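Tranis Opens Workstation Refurbishment Program to Public Schools

Tranis today announced that its Flakano workshop will refurbish 1000 retired desktop workstations for school computer labs. The program begins in March and will be carried out with Mamani, which collects used equipment from offices across the region.
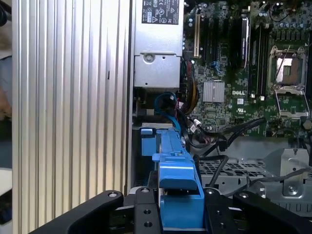
How the Program Works

Each workstation is opened, cleaned and checked before any parts are ordered. Usable memory and power supplies remain in service. Schools may apply for up to 400 machines in the first round. 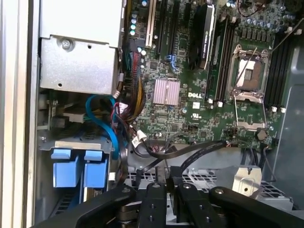 Tranis has set aside funding for replacement processors, the largest single cost in the program. Technicians inspect the socket on every board before a new part is approved. On a Dell board such as this one, the retention frame is lifted so that the bare contact area can be examined. Boards that fail inspection are sent to Nunico for recycling.

Refurbished machines will carry a warranty of 2 years. Tranis expects to serve 3000 students during the first school year. Application forms are available from the Flakano workshop office.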